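Javik Idle Kingdoms review (Android, played on a phone and an old tablet)

I've been poking at this one since August and I think I finally have an opinion! Javik is a base builder from Ploden, the same people who made Fandstead, and if you played that you already know the menus. Same chunky buttons, same little horn sound when a building finishes (I turned it off in the first hour).

You start with a mill and a wall and 500 gems, which feels generous until you see what a hero pull costs. I got two decent archers early and coasted on them up to level 20. After that the game slows way down. Upgrades that took minutes now take all night, and the pop-ups for the starter bundle get pushy.
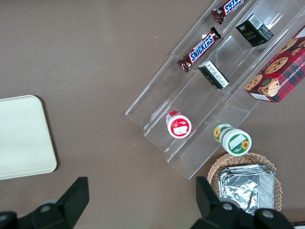
Combat is where I've had the most fun, and it's better than it was in Fandstead. You place your squad on a hillside cut into terraces, and whoever stands higher shoots farther. Picture one of those clear plastic display stands with the stepped shelves, only with tiny soldiers on every step, and you've pretty much got the map. Shield guys go on the bottom row, healers go in the middle, and moving one unit up a level can flip a fight you've lost five times in a row. I stayed up way too late doing that.

The Partington event (a harbor siege, comes around every so often) is worth saving your energy for. The chest at the end gave me my only gold-tier hero without paying.

Gripes: the chat is tiny, cloud save logged me out 2 times, and my tablet gets choppy when there are a lot of arrows flying. Guild battles also need everyone online at once, and mine never is.

I'd skip the 29 dollar bundle and just play it free. Four stars from me, maybe three if you hate waiting on timers.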